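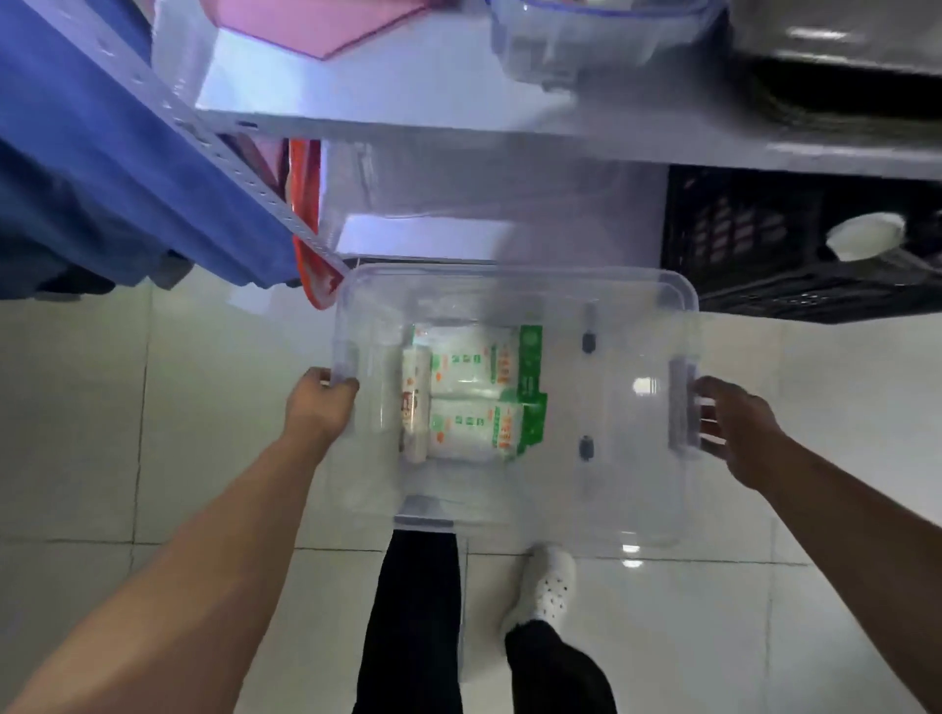 Gurkero Head Rig, second version
Hand demonstration recorder for two-arm tasks
Sold by Bumov. Reviewed and stocked by the Grurham parts desk.

Summary
Head-worn recorder for showing a task with your own hands. You put it on, do the job, and the recording goes to whatever you use for training. No leader arms, no gloves, no controller.

What it does well
Carrying. Anything where both hands have to agree, such as lifting a storage box by the two ends and walking it to a shelf, is miserable over a remote link. With the rig you just pick the box up. The view from the head takes in both forearms, the grip on each handle and whatever is lying inside the box, and that is most of what you want from a carry. Radka Angelovski recorded 40 carries in one afternoon with it. Her best afternoon on the Nishimura remote station was 17, and several of those were drops.

What the brochure says and we don't
The brochure says "robot-ready data." We would like to know whose robot. Your fingers curl over a rim and hook under a handle. A two-jaw gripper does neither, and nothing in the box converts one to the other. You still have to do the mapping, or pay somebody to.

It also says "captures force through vision." It does not capture force. A clear box with a few packs in it looks the same at a light squeeze and a hard one. If your task depends on squeeze, buy the wrist sensors or use the remote station.

Clear plastic is a problem in general. Glare comes off it, and off glossy floor tile, and the hand tracker loses fingertips that go behind a handle. Kaede Hoshino went through 228 clips for us and threw out 23 for lost fingers. The maker calls this rare. You can do the division.

Looking down while walking is the other thing. Wearers tip their heads to keep the load in view, so your feet turn up in the recording and the place you are walking to often doesn't. Tell people to look up at the shelf before they set off. They forget.

In the package
Head band with camera
Belt pack and cable
Two spare forehead pads
Printed quick start (skip it, the setup page is better)

Not in the package
Memory card
Charger
Any software for driving an arm

Works with
Bumov labeling tool, current release. Older releases open the files but drop the hand tracks without a warning.
Nishimura remote station, for mixing hand and remote demonstrations of the same task. The clocks drift apart. Clap once at the start of each session.

Returns
Opened units can come back if the pads are unused. The first version is no longer stocked, and its belt pack does not fit this one. A firmware fix for the clock drift is promised for May. We will change this page when we have tried it.

Page last checked January 31, 2018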